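Frequently Asked Questions about the Kiltora Tidying Study

We get a lot of mail about this project, and Colleen Beaulieu and I (Yvette Beaudoin, hello!) have tried to gather the questions that come up most often. If yours isn't covered, do write to us, and please be patient if it's a slow week.

What is the study about, in plain words?

We want a robot arm to put everyday things back on a shelf after watching people do it. People carry a hand-held gripper around and tidy with it, the gripper records what it sees and how it moves, and our model, which we call Brotero, learns from those recordings. The arm itself never has to be in the room while the recordings are made, and that has saved us more furniture moving than I care to remember.

How many demonstrations did you use?

The set we released in February 2019 has 182 demonstrations. We had hoped for more, but quite a few had to be dropped when the position tracking drifted, and we would rather have a smaller set we trust.

Did it work?

Better than we feared and not as well as we'd dreamed! On shelves it had already met, Brotero finished 60 percent of its trials. On new shelves it was 50 percent, and Colleen was so surprised by how small the drop was that she ran the whole batch over again in April before she would let me write it down.

Why do the fingers have those square markers on them?

The markers tell us how far apart the fingers are at any moment, straight from the video, so there's no extra sensor to wire up or calibrate. They do need decent light, so please open the curtains.

Why shelves, of all things?

A shelf looks easy and then it has a back, two sides and a top to bump into, and whatever you bring in has to get past whatever is already standing there.
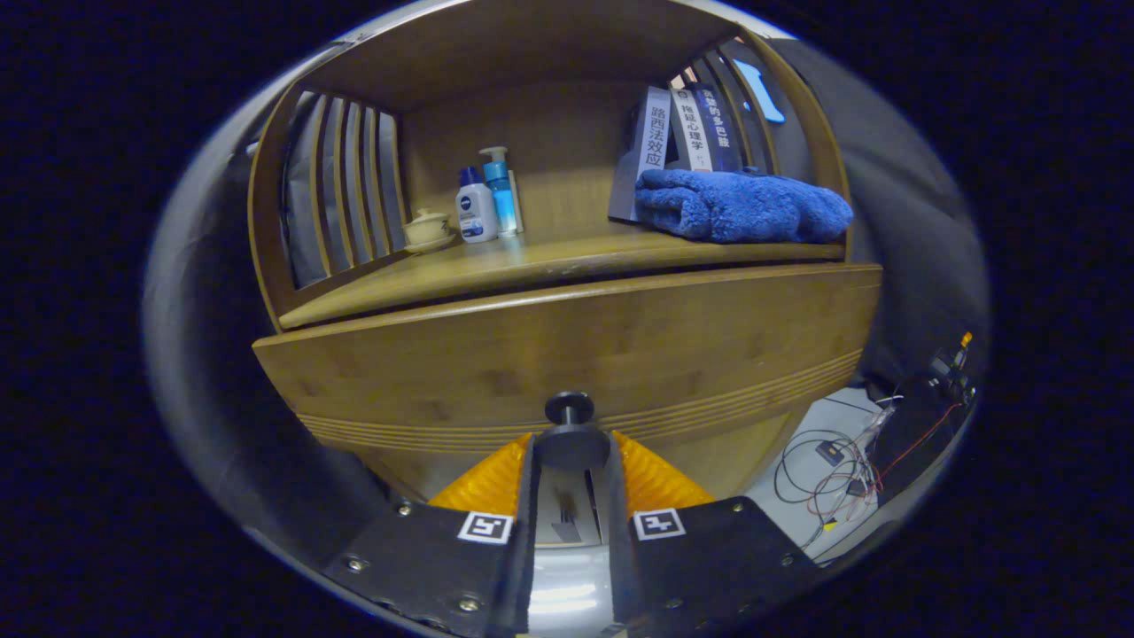

Soft things gave us the most trouble by far. A bottle or a book keeps its shape when you let go, but a towel settles however it likes, and the model has to decide whether that counts as finished. We ended up scoring towels by whether they stayed on the shelf and left the neighbors standing, and I still think that was a fair rule, though our friends at Bastos have argued with us about it.

Can I use the recordings in my own work?

Yes, please do. Write to the Brorunwood lab with a line or two on what you have in mind, and Colleen will send you the download link and the notes on file layout. Allow up to 4 days for a reply.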